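Heike Reuter
Saturday

Right, thread about the sewing bee at Niltano, as I promised my sister I'd write it up and I'm still buzzing!

We mend shirts. Only shirts, one month at a time, and September was collars. A worn collar can be unpicked, flipped over and sewn back on, and the good side comes up like new. My gran did it with every work shirt in the house.

You need a seam ripper, decent thread and a bit of patience. Pin the middle of the collar first, then work outwards. I did mine from one end for years — always came out wonky.

Skerar thread is lovely stuff for this, by the way. One reel of 100 metres has lasted me ages.

Cuffs turn too! Same idea, only you swap the buttons and buttonholes over, so leave those for your second go.

Blue shirts are my favourites to work on, the older and softer the better.
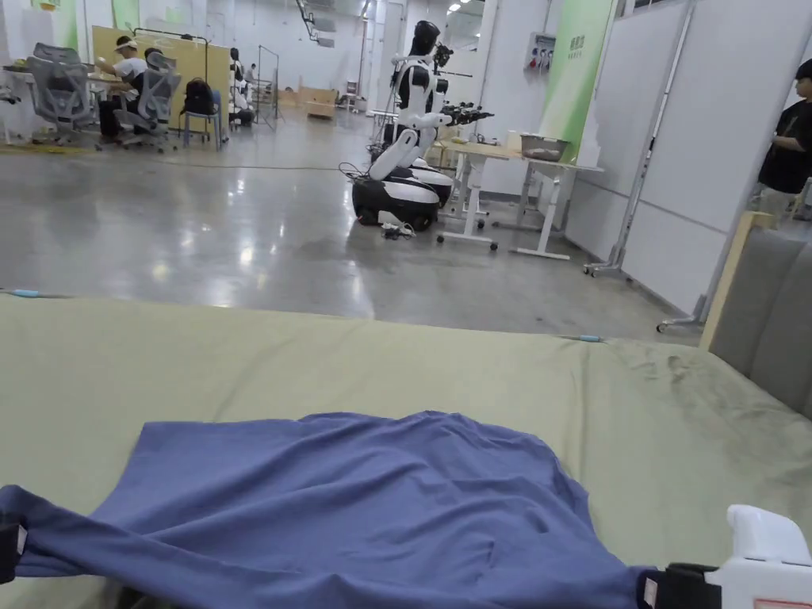 Finn Stüber asked whether a button-down collar can be flipped, as the buttonholes would end up on the wrong side. They go through both layers, Finn, so you're fine! Just check the stitching is neat on the back.

Next month is elbows and I've already got 2 patches cut out. Come along, bring a shirt, there's always cake.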